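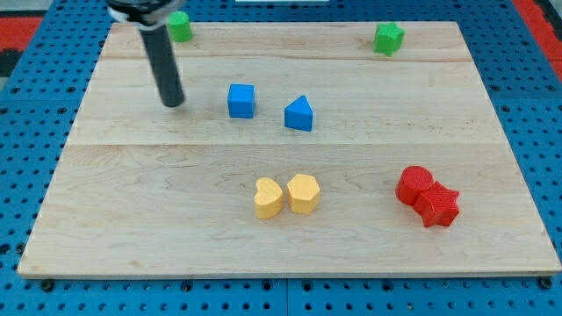

4.2 Missing pieces and the return of toy sets

Of all the reasons a toy set was taken out of circulation during the study period, missing pieces was the most common. This section looks at how pieces were lost, which sets were most affected, and whether the type of packaging made a difference.

The Estdale toy library lends sets to families with children under school age. During the study period it recorded 526 loans to 300 households. Each set was checked against a printed card when it left the desk and again when it came back. A set was recorded as incomplete if at least one piece on the card was absent at return, even if the family brought the piece in later. Late pieces were logged separately and are discussed in Section 4.4.

Sets with many small parts were returned incomplete more often than sets with few large parts. This was expected and matches what the desk staff told us in the first interviews. Less expected was the difference between sets of similar size. Construction sets, in which all the pieces look much alike, came back incomplete more often than shape sets, in which every piece has its own form or color. Shape blocks in a small range of colors, such as the green, blue, yellow and red ones in Figure 3, are easy to check by eye. A parent who knows that the set has a green star will notice when the star is gone. A parent who has borrowed a bag of identical bricks has to count them, and most of the parents we interviewed did not.

Packaging was compared across two suppliers. The Stimico sets came in drawstring bags with the piece list sewn into the seam. The Drodow sets came in shallow trays with a cut-out recess for each piece. Families reported that the trays took longer to put away, and several said they had stopped using the recesses and simply piled the pieces in the lid. Even so, the tray sets were returned complete more often than the bag sets. Part of the difference may be due to age: the bags had been in use for 3 years before the study began, and some of the sewn lists were too faded to read.

In February the library replaced the lists on 20 of the bag sets with a laminated card showing a drawing of each piece. Returns of these sets improved in the weeks that followed. We do not treat this as a controlled comparison. The cards were added to the most popular sets first, and popular sets tend to be borrowed by families who use the library often and know the return procedure well.

Household size had no clear effect. Families with more than one child lost pieces as often as families with one child, but they were more likely to find them again and bring them in on the next visit. Housing type was not recorded at registration, although several families in apartments mentioned that pieces had fallen from balconies or into heating vents.

The effect of fees was small. The library charged for lost pieces only during the first part of the study, using a price list taken from the Kombo catalog. When the charge was dropped, the share of incomplete returns stayed close to its earlier level, while the number of families who told the desk about a missing piece before the check was done went up. Staff considered this the more useful result - a piece reported early could often be replaced from the spares drawer, and the set went back on the shelf the same day.

Two limits of these data should be noted. Checks were made by whoever was on duty, and some staff were stricter than others about damaged pieces. The printed cards also contained errors, and in a few cases a set was marked incomplete because of a piece it had never contained.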